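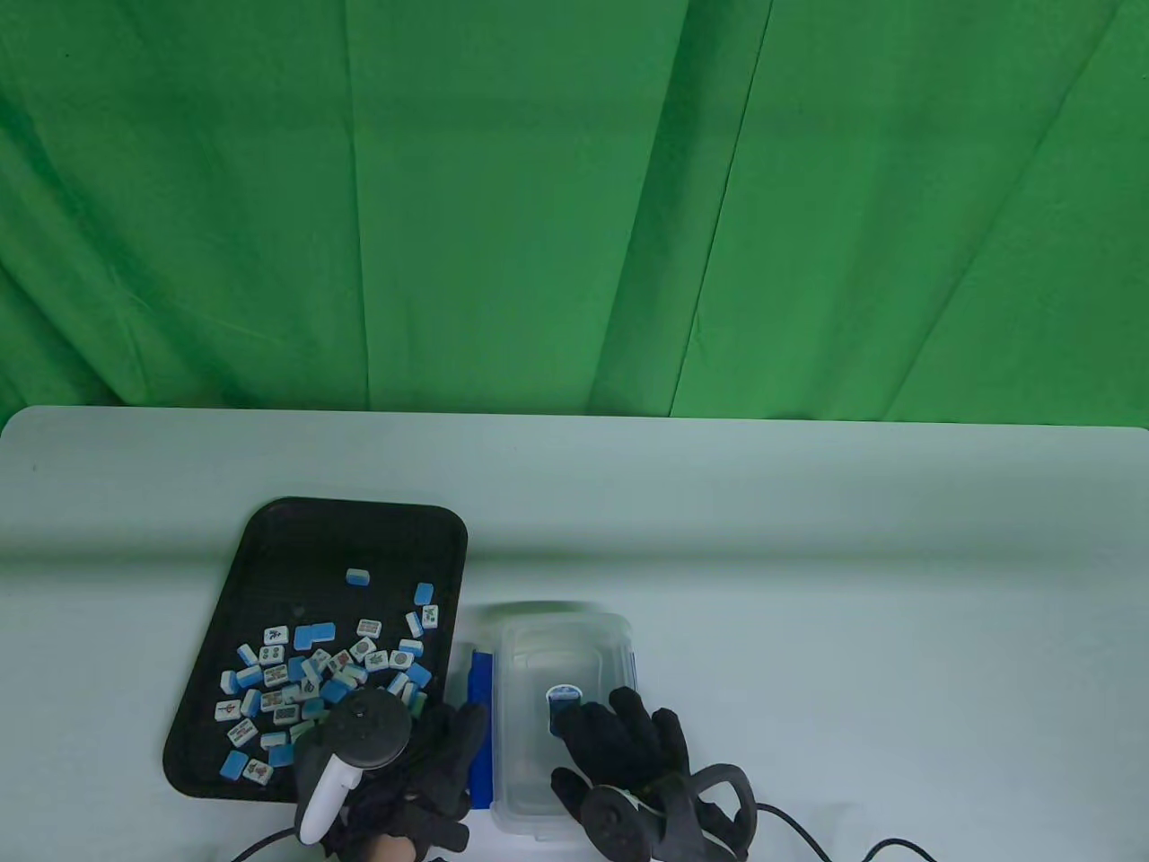

Cornine, 25th February

Introduction to Sampling
Week 4 notes: what a random sample is, and why mixing is such hard work

Last week we ended with a promise that I would say what "random" means before using it again. So let's do that! A simple random sample of size n is a sample picked so that every possible group of n has the same chance of being the one you get. Read that twice. The definition talks about the way of picking, and says nothing at all about how the sample looks afterward. A perfectly good random sample of the class might turn out to be everyone in the front row. It's unlikely, but the method allows it, and it has to.

Our running case this term is the Plimon household survey. The list has 1,766 households on it, and we want to know what share of them would use a late bus. We can't knock on every door, so we draw 300.

How do we draw them? The oldest answer is slips of paper: write a number on each one, put them all in something deep, mix, and pull. I love this method because you can see the whole idea in it. Its weak spot is the mixing. Slips that go in last tend to stay near the top, slips folded together travel together, and hands don't reach the corners. If the list was typed up street by street, then a badly mixed pile gives you too much of one street, and the late bus looks wonderful or useless depending on how far that street is from the station.

Anyone who has played cards with a lazy shuffler knows the same trouble. A couple of quick overhand shuffles leave long runs of the old order sitting in the deck. Riffle shuffles do much better, and the well-known result for a 52-card deck is that seven of them are usually enough for ordinary purposes. Swirling everything face down on a table works too, as long as you keep going well past the point where you're bored.
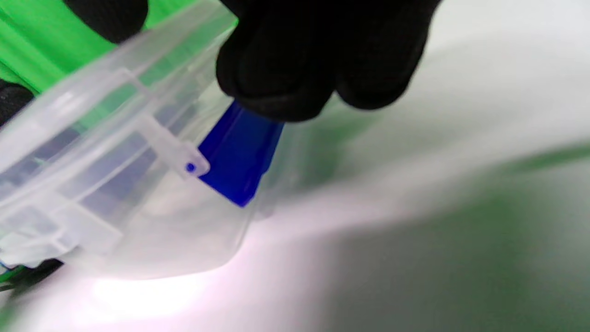 Marichka Zhuravel wondered at this point why we bother mixing at all if the draw is made with eyes shut, and I was so pleased with the question that we spent ten minutes on it. Closing your eyes stops you from choosing on purpose. It does nothing about the order the slips are already in, and a blind hand still has habits: it goes for the middle, it goes for the top. So you need both.

For real work we use a numbered list and a random number generator. Number the households 1 to 1,766, ask for 300 different numbers, and write down the seed so someone else can repeat the draw. Please do write down the seed. Two groups lost points on the Demchenko exercise for leaving it out.

With or without replacement

If each slip goes back before the next pull, the draws are independent and the formulas are short. If it stays out, each draw changes the odds for the next one. Surveys nearly always leave it out, as there's no sense in interviewing the same family twice. The price is a small correction to the standard error:

square root of (N - n) / (N - 1) 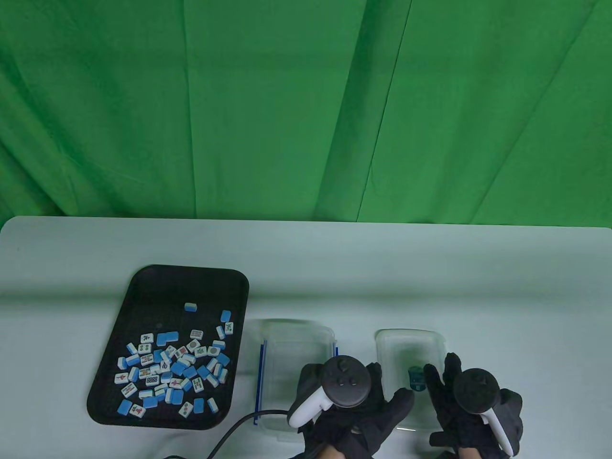
For Plimon, N is 1,766 and n is 300, and the correction comes out at 0.91 to two places. Our standard error shrinks a bit, for free. Push the sample up to 1,000 and it drops to 0.66, a real saving in uncertainty (and a huge amount of walking). Ask for the full list and it's zero, just as it should be: you've talked to everyone, so there's no sampling error left. I think that's lovely. One short expression, and it knows what a census is.

Keep in mind that sampling error isn't the only kind. People who never answer the door are missing from your results however fairly you picked them.
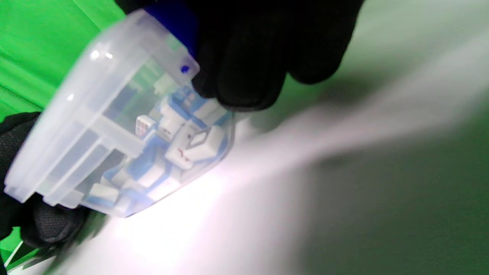 Can we swap in the neighbors when a household doesn't answer?
Leave the household on the list and try again at a different time of day. Swapping in neighbors favors people who are home a lot, and those people may feel differently about a late bus.

For September's group I'm planning to add the Famoline data, and if Hnat Dovhaniuk's cleaned copy of the list is ready you'll get it early.

Before next time: draw five numbers from 1 to 1,766 by any physical method you like, then five more by computer. Bring both lists, plus a short note on how you did the mixing. Read chapter 3 up to the part on strata.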